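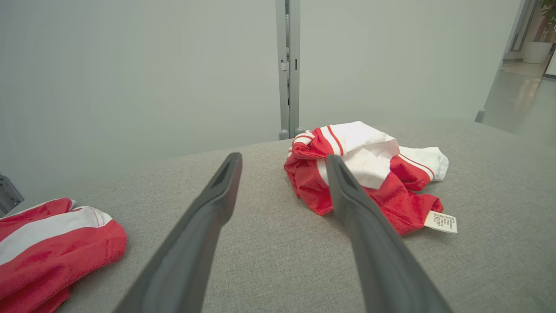

Pridmont Hemmin two-finger gripper: long-term review

Reviewed Sat 8 November

We bought the Hemmin in May for sorting and folding garments at our Trundthorpe site. It had completed roughly 2,000 picks when it developed the fault described below.

Grip on single layers of cloth is good. The fingertips are narrow enough to take hold of one fold, and finger changes take eight minutes with the supplied key. Noise is low.

The fault concerns release. After a long run the fingers stopped opening fully on command, while the controller went on reporting "open". The arm then moved off with the garment still held. In a batch of 71 football shirts this happened seven times, and on the last occasion a sleeve was pulled into the wrist joint. The arm did not trip. An operator used the emergency stop.

We found fluff packed into the drive screw behind the finger bases. The position sensor reads the motor and not the fingers, so a slipping coupling goes unnoticed. The manual gives no cleaning interval.

Pridmont replaced the coupling under warranty but offered no change to the sensor. We have fitted a Skakasley force limiter and now clean the screw at the end of each shift. No repeat so far.

Suitable for guarded cells only. Do not rely on the "open" signal.

Rating: 2 out of 5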